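Bridavar Adds Microfiber Towel to Table Care Line

ROLTHORPE, Sunday, October 27, 2019 – Bridavar today released a brown microfiber towel for dusting woven table coverings. The towel has a stitched hem and a sewn-in care label. It is rated for 200 wash cycles and sold in cartons of 80.

"The hem was revised in June after wear testing on dark fabrics," said product manager Magdolna Nyitrai. "Edge fraying fell within our limit."

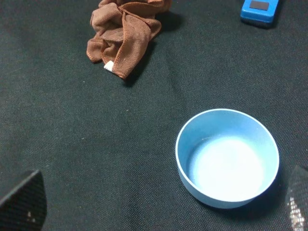

Brown microfiber towel with white care label, on dark woven fabric.

Orders ship from the Feketti warehouse. Trade contact: Hamisi Were, extension 414.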